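# Board and Executive Appointments Register

Maintained by Hiếu Đinh for Nustance. Last full revision: 11 April 2018.

The register records changes to the boards and senior management of Vumow and Katley. It contains 43 entries, held in 2 tables:

- `appointments`: name, office, effective date
- `departures`: name, office, final day of service

Interim appointments are entered only after written confirmation. 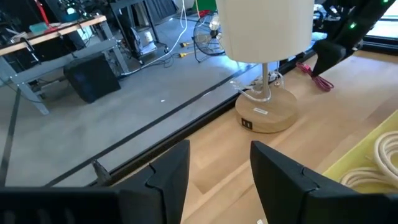
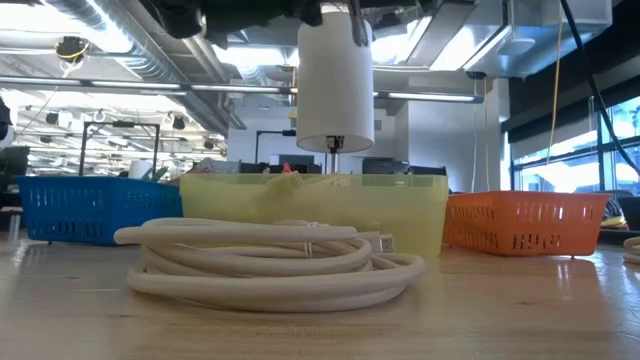
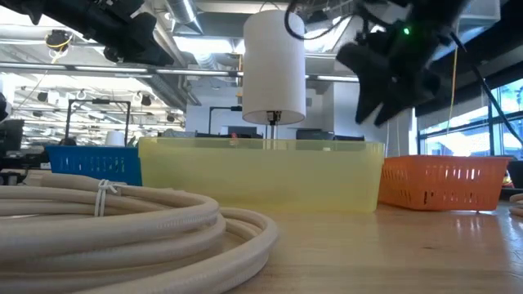
Where a director holds office at both companies, each office has its own row. Dates follow the signed board minute, even if the public announcement came later. Biographical notes are limited to 20 words.

Corrections should be sent to the maintainer with a copy of the relevant minute.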